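Cendcombe Allotment and Garden Society
Notes from the August meeting, 2025-08-04, upstairs room at the Favlow Arms
Written up by me, Zineb El-Sayed, as I was the only one with a pen

I've tried to put things in the order we talked about them, but we did wander back to the water troughs more than once, so I've lumped all of that together. If I've got you down as agreeing to something you didn't agree to, tell me before the next meeting and I'll change it.

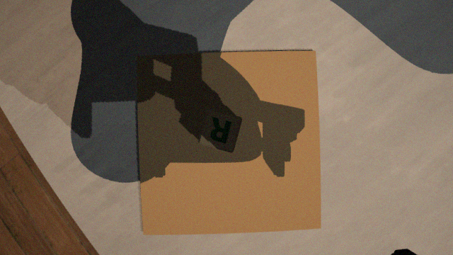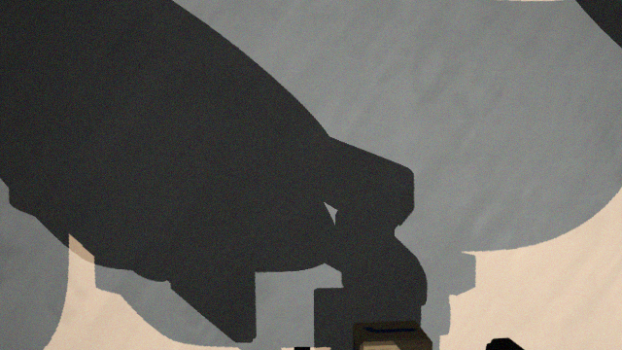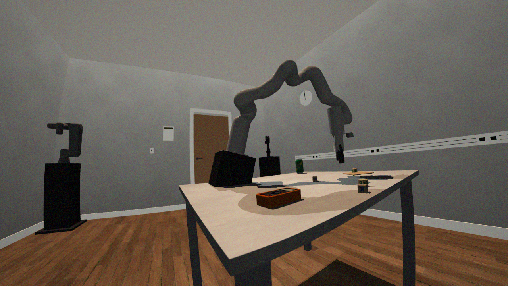 Shadows in all three, with the orange board in the first and the grey arm over the table in the last.

Apologies came from both households on the top path, who are away, and from the Bouazza family, who had a christening to get ready for (congratulations!).

Last meeting's notes

Read and agreed, with one change. I'd written that the bottom gate would be painted green. It was meant to say the bottom gate would be mended and then painted, colour to be decided. Sorry, that was me writing too fast.

Water

This took up most of the first hour. The trough by the old pear tree is still losing water overnight and the people on that side are fed up with walking all the way to the road tap. We've had a price from Kovon, the plumbing people in the precinct, and it's more than we wanted to spend, but it does include a new float valve and digging out the pipe where it dips. I said I'd rather pay once and have it done properly. There was a fair bit of grumbling and then a vote, 9 for and 2 against, so I'm ringing Kovon in the morning.

While we're on water, please don't leave hoses running into the troughs and go home. I know it's been dry and I know it's tempting, but last month somebody's hose ran all night and the path by the compost bays was a bog. I'm not after names.

We also talked about collecting rain off the roof of the tool store. Everybody likes the idea and it comes up every single summer. What we need is guttering, and a couple of barrels that don't leak. If you know of any going spare, bring them down or let me know and I'll try to fetch them.

Waiting list

There are 41 names on the list now, which I read out to a sort of groan. Three plots have had nothing done on them since March, and we went over whether to write to the holders again or go straight to giving notice. I argued for one more letter, a friendly one, as we don't know what's going on at home for people and a bad back can knock out a whole season. That was agreed. If we hear nothing by the next meeting then we'll offer the plots on.

There was a suggestion to split the big corner plot into two halves when it comes free. I think it's a lovely idea for beginners (I'd have given up in my first year if I'd had a full one), but it would mean moving the shed, and the shed may not survive being moved. Left for now.

Produce show

The hall is booked and we've got the trestles. Classes are the same as last year, with two changes. Longest runner bean is back in after all the complaints, and the jam class now takes chutney as well. I did ask whether we should judge chutney separately and got shouted down, so on your own heads be it when somebody's raspberry is up against somebody's green tomato!

Entries on the morning, please, with your name on a folded card so the judge can't see it. Onions should have their tops tied. Anyone who can bake for the tea table, put yourself down on the sheet in the shed. At the moment the sheet has me and one lemon drizzle on it.

Bonfires

We've had a letter from a neighbour in the lane about smoke on a Sunday afternoon. It was a polite letter and I think a fair one. The rule is still no fires before dusk in summer and none at all if the wind is blowing towards the houses. I'm putting a fresh notice on the gate, as the old one has faded to nothing.

Anything else

The communal mower is back and cuts beautifully, but it needs the fuel tap turned off after use. Blight has been seen on potatoes near the lower hedge, so have a look at yours and take the tops off if you find any brown patches. Don't put them in the compost bays.

A blue flask and a pair of child's wellies have been left in the tool store. They're on the shelf by the door.

Somebody asked if we could have the meetings downstairs, where the chairs are better. I'll ask the landlord, although we'd be in with the darts.

Jobs from this meeting

Me: ring Kovon, write the friendly letter, new bonfire notice, ask about the downstairs room.
Bouazzas: bunting for the show, if they've still got it in the loft.
Everyone: guttering, barrels and cake.

Next meeting is the first week of next month, same room unless you hear otherwise.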